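3.2 Patterned walls and how long people stay

I'll admit I went into this part of the study expecting nothing. My hunch was that folks in the Luvmont waiting rooms cared about chairs and outlets, and that wallpaper was just my own hobby horse. Then the 289 surveys came back, and 86 people had brought up the walls without being asked!

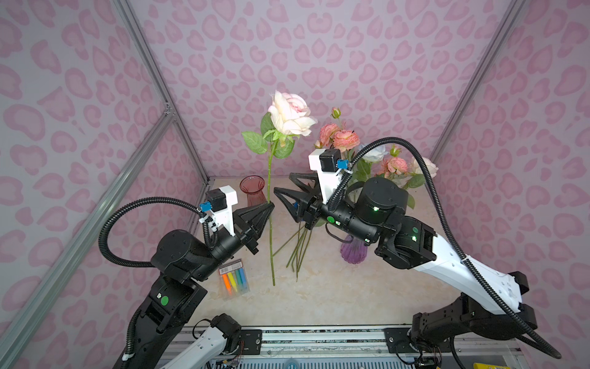

Figure 2. Pink leopard-print wallpaper with a pale beige, marble-patterned tabletop.

So I went back and reread every comment (twice, over a lot of coffee). Most were short, things like "too busy" or "made me smile." Shahram Shirazi coded them separately from me, and we disagreed on 5, mostly over whether "loud" was a complaint. We kept those 5 out of the counts in Table 3.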